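Odontomètre électronique Prendergast : essai sur un lot scolaire

L'appareil testé est un odontomètre à lecture optique, vendu par Prendergast aux collectionneurs et aux associations philatéliques. Il mesure la dentelure d'un timbre, c'est-à-dire le nombre de dents sur une longueur de deux centimètres, et affiche le résultat au quart de dent. Il a servi pendant tout le mois de mai au tri des dons reçus par le club de timbres de l'école de Skukdale, où les élèves classent des timbres oblitérés avant leur revente au profit de la bibliothèque.

Contenu de la boîte : l'appareil, un câble d'alimentation, une réglette d'étalonnage en plastique rigide, une notice en anglais et en français. La traduction française est correcte, sauf au chapitre de l'étalonnage, où « perforation » et « percé en lignes » sont employés l'un pour l'autre. Un débutant s'y trompera.

Mise en service. L'étalonnage se fait en posant la réglette contre la butée gauche et en maintenant la touche de mesure pendant 5 secondes. L'opération est à refaire après chaque mise hors tension, l'appareil ne conservant pas ses réglages. Sur une séance de club, cela reste acceptable. Pour qui mesure trois timbres par soir, c'est pénible.

Mesure. Le timbre se place face contre la vitre, le côté à lire aligné sur la butée. Il faut un timbre sec, plat et débarrassé de sa charnière. Un pli d'angle suffit à fausser la lecture, de même qu'un reste de papier d'enveloppe dépassant des dents. Sur les timbres décollés la veille et insuffisamment pressés, l'appareil renvoie le code E2 (bord non reconnu) et il faut recommencer après passage sous presse.

Nous avons contrôlé 70 timbres à la fois avec l'appareil et avec un odontomètre transparent classique. Les deux lectures concordent sur l'ensemble des dentelures en peigne. Les écarts apparaissent sur les dentelures en ligne irrégulières, où l'appareil fait une moyenne sur toute la longueur du côté tandis que l'œil se cale sur la portion la plus nette. La notice ne dit rien de ce mode de calcul. C'est Noeline Tuhiwai, responsable des dons à Skukdale, qui l'a établi en mesurant le même côté par moitiés.

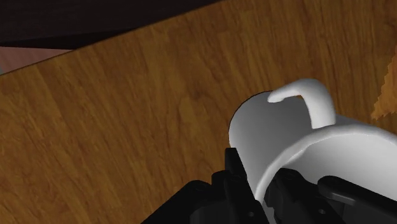

Les timbres sur fragment posent un autre problème. L'appareil ne distingue les dents que si le papier support est nettement plus sombre ou plus clair que le timbre. Une enveloppe blanche sous un timbre à marges blanches donne une lecture sur deux. Le modèle concurrent de Zodton, que nous avions utilisé l'an dernier, éclaire le timbre en lumière rasante et s'en sort mieux dans ce cas précis. Il est en revanche plus lent et sa vitre se raye.

Ergonomie. La butée est en métal, bien ajustée, sans jeu latéral. L'afficheur se lit sans peine de face, beaucoup moins de côté, ce qui gêne dès que deux élèves travaillent ensemble. Les touches demandent une pression franche. Les plus jeunes appuient souvent deux fois et effacent la mesure précédente. Un verrouillage aurait été utile. La vitre se nettoie au chiffon sec ; la notice proscrit l'alcool.

La mémoire interne garde les 10 dernières mesures, sans numéro ni heure. Pour un lot de quelque importance, il faut donc noter chaque valeur sur la fiche de tri au fur et à mesure. Une prise d'export est présente à l'arrière, mais le logiciel correspondant, appelé Skarkadia, est vendu séparément et nous ne l'avons pas essayé.

Usage scolaire. L'intérêt de l'appareil est de réduire les erreurs de lecture chez les élèves, qui confondent facilement les valeurs voisines sur une échelle transparente. Il ne dispense pas d'apprendre à s'en servir. À Skukdale, chaque élève commence par la méthode manuelle et passe à l'appareil quand ses lectures sont régulières. Pour un don courant de timbres d'usage récents, la dentelure n'a d'ailleurs pas d'incidence sur le prix de revente et la mesure peut être omise.

Points satisfaisants : justesse sur dentelures en peigne, butée précise, rapidité.

Points à revoir : étalonnage perdu à l'extinction, mémoire trop courte, touches dures, mode de calcul non documenté, mauvaise tenue sur fragment clair.

Achat justifié pour un club qui traite des lots mêlés où figurent des émissions anciennes à variétés de dentelure. Un particulier disposant déjà d'un bon odontomètre transparent et d'une loupe peut s'en passer.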